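3.2 Collecting demonstrations in lived-in homes

We wanted the Sornitham set to come from rooms that people live in, with all the odds and ends that pile up there. Earlier collections in our group, including Lireck, were recorded at a single bench under fixed lights. Policies trained on Lireck did very well at that bench and then fell apart in the room next door. Moving the collection into homes was the biggest change we made this time, and it has been a delight to work with the results.

Collectors carried a pair of hand-held grippers, one for each hand, each with its own wide-angle camera looking out past the fingers. The fingers and pads have the same shape as those on the robot used in Section 5, so a grasp made by hand can be replayed without changing the contact surfaces. Both grippers record finger opening, camera pose and video on a shared clock. No robot has to travel, and a collector can be set up in a new home in 14 minutes, including the short mapping sweep described in Section 3.4.

We recorded in 16 homes. Most of the homes were flats or small houses belonging to friends and colleagues of the team, and the collectors were asked to leave the rooms as they found them. Curtains stayed where they were, desks stayed cluttered and beds stayed unmade. The only things we moved were breakable items within arm's reach and anything with a name or address on it.

Each session had a task card with one sentence on it, such as "pack the things on the bed into the box". The card did not say which item to take first, which hand to use or where to hold an item. Our early pilot cards did say these things, and the demonstrations that came out of them were stiff and oddly slow. Once Kerubo Massawe cut the cards down to a single sentence, collectors began doing the clever little things people do at home – nudging a packet flat before pinching it, holding a bag out of the way with the other hand, turning a soft toy to find a part that would hold. We were thrilled to see this variety turn up without asking for it.

Beds turned out to be our favourite place to work. A tabletop gives a flat, hard plane, and a learner can lean on that plane far more than we would like. A duvet has no such plane. Its surface rises and dips, it gives way under the fingers, and a package lying on it may be tilted in any direction. Patterned bedding is harder again: a checked print bends with the cloth, and the visual tracker must cope with lines that are no longer straight. Figure 3 gives a good sense of these conditions, with a package resting on rumpled gingham just beyond the open pads, and a plush toy, a clear plastic bag and an open cardboard box further off.
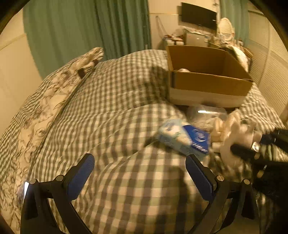
Figure 3. View from one of the two hand-held grippers during a bed-packing session. The blue pads are open, with a blue-and-white package just beyond them on the duvet. The open box stands toward the upper right.

3.3 Choosing and cleaning episodes

An episode starts when a collector presses the thumb switch and ends at the second press. We kept every episode in its raw form and made the training set by filtering, so that later users can choose differently. The filter is deliberately light. It drops episodes in which the pose track is lost for longer than half a second, episodes in which the two clocks drift apart, and episodes stopped early by the collector.

We did not drop missed grasps. If a collector closed on a packet, lost it and tried again, the whole attempt stays in. Manouchehr Shahbazi argued for this from the start of the project, and the comparison in Section 6.2 bears him out: the policy trained with second tries recovers from slips far more often than the one trained on clean runs alone. This is one of the results we are happiest about, given how cheap it is to obtain.

Clear film deserves a note of its own. Plastic bags catch the light in bright streaks, and in our first pass the tracker sometimes locked onto a streak and followed it as the camera moved. We now mask saturated regions before feature matching. The mask is small and simple – one threshold and one dilation step – and it rescued 35 episodes that the filter had thrown out.

Annotation was done in Kutetti, our in-house labelling tool. Annotators marked the moment of contact, the moment of release and the name of the item in plain words. Where a label on an item could not be read from the video, they wrote down the kind of thing it was ("package", "bottle") and left it there. Two annotators worked through each episode separately, and disagreements over timing were settled by taking the earlier mark for contact and the later mark for release.

3.4 Mapping sweep

Before the first episode in each room, the collector walks a slow loop with both grippers held at chest height, then lowers each one toward the work area and raises it again. The sweep builds the map against which all later poses in that room are solved. We found that high, fixed features such as the corners of closet doors and wall trim hold up best over a session, as bedding and packages shift with every grasp. A sweep is accepted when at least 200 map points lie above the work surface. Failing that, it is repeated with the loop widened toward the walls.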